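Skuven toaster review: six months in
03/03/2024

I bought the Skuven in September, the same week my old toaster started burning one side of everything and leaving the other side white. I wasn't looking for anything fancy. I wanted two slots, a dark color that wouldn't show every fingerprint, and a price under 60 dollars. My neighbor Tatu Rugemalira swears by her Latholm, but that one is as long as my arm and I just don't have the counter for it!

So, the good stuff first. It's quick, and the browning is even. The dial goes up to 8, and I keep it on 4 for regular sandwich bread (5 if the loaf came out of the freezer). My Sunday-style thick slices go in without a fight, and the bagel button really does leave the outside soft. The crumb tray slides out from the back, though it sticks a little and you have to wiggle it.

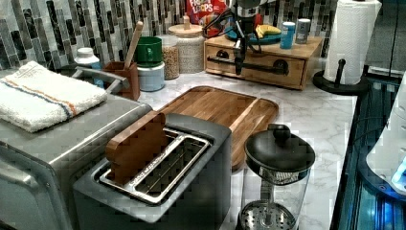 Toast in the dark gray two-slot, next to the toaster oven.

The wire rack on top is what sold me. Croissants, leftover rolls, half a cinnamon bun — they all warm up nicely if you turn them once. I hardly bother heating the toaster oven for one little roll anymore.

Now the gripes. The beep is LOUD, and I haven't found a way to turn it off. The cord is short too, so mine had to go closer to the outlet than I wanted. And the cancel button is right beside the defrost one, so I hit the wrong one most mornings before coffee.

Would I buy it again? Yes, at the sale price. At full price I'd look at the Latholm first and clear some space. Four stars from me.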